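Play at Home and First Words in the Second Year: The Clerau Family Diaries
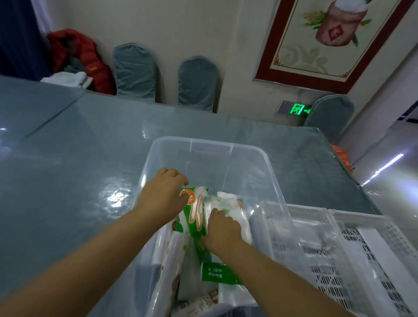

Vol. 2, No. 2, p. 162

3. What the diaries showed

3.1 Words that came out of routines

The most exciting result of the Clerau diaries is how many first words were tied to a daily routine. We had asked parents in Stekdale and Trerero to write down each new word their child used without being prompted, along with what was going on in the room when they heard it. Over the whole study they sent us 2139 entries, and reading through them was a real pleasure. Parents are wonderful note takers when the subject is their own child!

Bath time, meals, getting dressed and putting things away came up again and again. A word such as "up" or "more" or "off" would often show up first inside one of these routines, stay there for a while, and only later move out into the rest of the day. One mother in Trerero wrote that "off" belonged to socks for almost two weeks before it was used for a lamp. Another family heard "in" at cleanup time, with blocks, and then heard it everywhere by the following weekend (the cat was told to get "in" a boot).

We think this fits well with the idea that a young child leans on what is familiar. When the order of events is known, there is less to work out, and the child can give more attention to what the adult is saying. The diaries can't prove this, of course, but the pattern held in both towns and for children with and without older brothers and sisters.

3.2 Early talkers and late talkers

Children in the study varied a great deal. Some had a good handful of words on their first birthday, and others had none that their parents felt sure of until several months later. What pleased us was how little this changed the place of routines. In the diaries of the later talkers, the first words were just as likely to come from meals and dressing, and the same slow spread to other parts of the day could be followed from page to page.

We did see one clear difference. Later talkers tended to gesture more during routines before the words arrived. Parents wrote about children holding out a foot for a shoe, patting the high chair tray, or handing over a cup. Several parents had not thought these were worth writing down, and only added them after we asked at the April visit. We now believe gestures should be on the diary sheet from the first day, and the new sheet has a column for them.

3.3 The Fortin checklist compared with the diaries

Each family also filled in the Fortin checklist, a list of common early words that parents tick off. It is quick, and parents liked it. For naming words such as "ball" and "dog," the checklist and the diaries agreed closely. They agreed much less well for small words like "in," "off" and "gone." Parents often left these unticked even when the same words were in their own diaries, sometimes on the very same day.

Figure 2 plots the two sources against each other for every family. The gap for small words is easy to see, and it is widest in the first months of the study. By the last visit it had mostly closed, perhaps because the parents had become better listeners. Many of them told us so, and said they now caught things they would have missed before.

3.4 Some limits

Diaries depend on who is holding the pencil. A parent who is home all day will hear more than one who is home for supper, and a busy week leaves a thin page. We asked about work hours and child care, but we did not have a good way to correct for them. Grandparents and sitters were invited to add entries, and some did so with great energy, but this was uneven from house to house.

Parents also differ in what they are willing to call a word. Our rule was that a sound counted if the child used it more than once for the same thing, even if no stranger would understand it. Most families were comfortable with this. A few were stricter than we wanted, and their counts are probably low.

Even so, we are very hopeful about this way of working. The entries are rich and cheap to collect, and they hold on to the small details of family life that a checklist has to leave out. Section 4 looks at the second set of diaries, from the same children after their second birthday, when words began to be put together.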